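Players wanted for a very friendly badminton group (plus one paid helper)

Jan 11, 2023

Hi all! I'm Noreen Khokhar and I run the evening badminton sessions at the Watalari hall, the long brick building behind the bus loop. We lost a bunch of regulars over the holidays (two moved, one has a new baby, and one took up choir, which we're trying to be nice about), so I'm looking for new people to come and hit with us. I'm also looking for one person to help me run the thing, and that part is paid. More on that further down.

First, the playing. We're a mixed group, all adults, and the level is all over the place. A few of us played in school and still have a decent smash. I started at forty-one with a racket from a yard sale and I still serve into the net when somebody's watching. If you can get the shuttlecock over most of the time, you'll have fun. If you can't yet, come for the first half hour, when we pair newer folks with someone patient and just rally, no scoring.

We use plastic shuttlecocks, the kind with the molded skirt. I know some of you have feelings about this! Feathers fly beautifully and I love them too, but we hit hard and badly and we'd go through a tube a night. Plastic lasts, it's easier on the budget, and after a couple of sessions you stop noticing. If you want to bring your own feather ones for a game with a willing partner, go right ahead. Just please pick them out of our bin at the end, they get mixed up every time.

What you need: shoes that don't mark the floor, water, and a racket if you have one. I keep 5 loaners in the closet and they're perfectly OK, though the grip tape on the green one is pretty sad and I keep meaning to redo it. The fee is $100 for the season, which runs through the end of August, and you can split it into two payments. Your first two visits are free so you can see if you like us.

Now the job. I need a session helper for two evenings a week, three hours each time. You'd put up the nets, sort out the courts, check people in, and keep the games rotating so that the same four don't hog the middle court (you know who you are). You'd also look after the shuttlecocks. Before each session I lay them out on the table and go through them for cracked skirts and loose heads. The good ones go back in the tube and the tired ones go in the practice bucket. It takes ten minutes and I find it weirdly relaxing, but you can put music on.

Pay is $262 every two weeks. You don't have to be a good player, and you're welcome to jump into a game once everyone's settled. What I do need is someone who shows up on time, can lift a net post, and doesn't mind saying "last game, folks" to people who are pretending not to hear. Experience with a club or a rec program would be great but I'm not going to insist on it.

Hnat Boiko did the job before and has kindly offered to walk the new person through the first week. He knows which light switch sticks and how to talk to the front desk about the heating.

To apply, or to come and play, leave a note with your name and phone number at the Watalari front desk, marked "Badminton, box 379". For the job, add a few lines about yourself and which evenings you can't do. No resume needed. I'll call everybody back, usually within a few days, and if you get my voicemail when you return the call, just keep talking, I do listen to them.
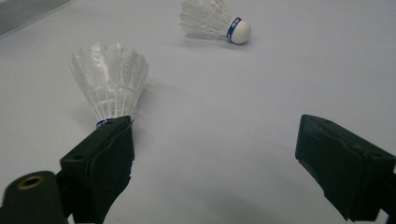
One more thing on parking: the lot fills up early when the swim class is on, so try the side street by the bakery and come in through the back door. It's unlocked until we start, and after that you'll have to knock pretty loud.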